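Trondville motel drops its pillow menu

Guests at the Morris Motor Inn will no longer be asked to choose between 10 kinds of pillow at check-in, after owner Mared Mostyn admitted most people were picking "whatever's on the bed".

The menu, a laminated affair running to two pages, came in last winter and was meant to bring a touch of the big city to Trondville. It brought mainly queues. One travelling salesman is said to have spent 40 minutes on buckwheat versus bamboo, then slept in his car. 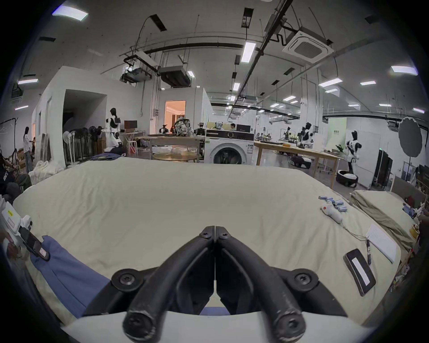

TRONDVILLE, October — Cream sheets stay, Mostyn confirmed, and so does the colour of the curtains, on which she has received over 244 opinions.

Head housekeeper Rhydian Griffiths said he would not miss the menu. "I had a cupboard just for the lavender ones," he said. "I still smell like my nan."

The surplus pillows go to the Grukside animal shelter, where the greyhounds are understood to favour memory foam. Room rates are unchanged — the kettle, too.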